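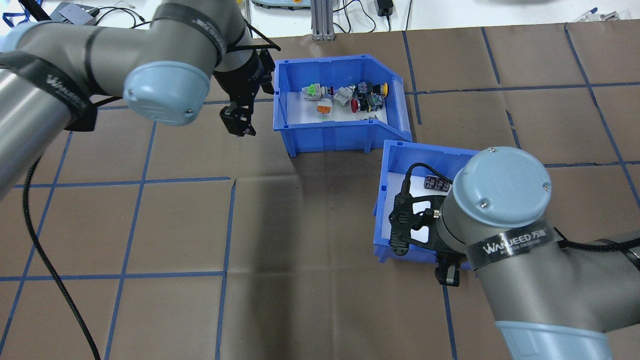
Recovery & Sobriety

Right, a thread about making amends, as a few of you asked how I got on with mine. Put the kettle on, it goes on a bit. 1/12

I'd been sober seven months when I wrote my list. 92 names, would you believe! My sponsor read it, handed it back and asked if I was planning to apologise to the whole of Pandard. 2/12

She had a point. I'd put down a bus driver I was rude to in 1998 and left off my own sister. I'd spent three evenings on that list and managed to skip the one person I was scared of ringing. 3/12

So we went through it together (two pots of tea, most of a packet of custard creams) and got it down to 69. Still a lot. She told me to sort them into now, later and leave well alone. 4/12

The last pile was the hardest for me. There's an ex who has asked not to hear from me, and I badly wanted to write to him anyway. I'd even drafted it. My sponsor asked who the letter was for and I went quiet for a good while. It's in a drawer. 5/12

Money ones first, as they were the easiest to measure. I owed my old boss at Jugah £1839, a mix of subs I never paid back and a till that was short more often than it should have been. I'd told myself for years it was a couple of hundred quid. 6/12

I rang, asked for ten minutes, said what I'd done and what I thought I owed. No "but I was going through a lot". I'd practised leaving that bit out in the car. We agreed a bit every month and I made the last payment in June. 7/12

Then my sister. I'd imagined tears and a hug (I've seen too many films). She said "thanks for saying that" and went to bring her washing in. I was gutted, and a bit cross if I'm truthful, which tells you how much I still wanted something back for it. 8/12

She texted four weeks later asking if I fancied a walk. We didn't talk about any of it. We talked about her boiler. Lovely afternoon. 9/12

Not all of them went well. One friend told me exactly what she thought of me, and she was entitled to. I went straight to the Weminum meeting that night and sat at the back with my coat on. 10/12

If you're at this step and panicking, ring your sponsor before you ring anyone else. Please don't do it by text at midnight. And don't do three in one day like I did, I was no use to anybody until the weekend. 11/12

I've got 14 left in the "later" pile and the next one's my uncle, who doesn't do phones, so I'm off to find a stamp. Replies are open if you've got questions, I'll get to them after tea x 12/12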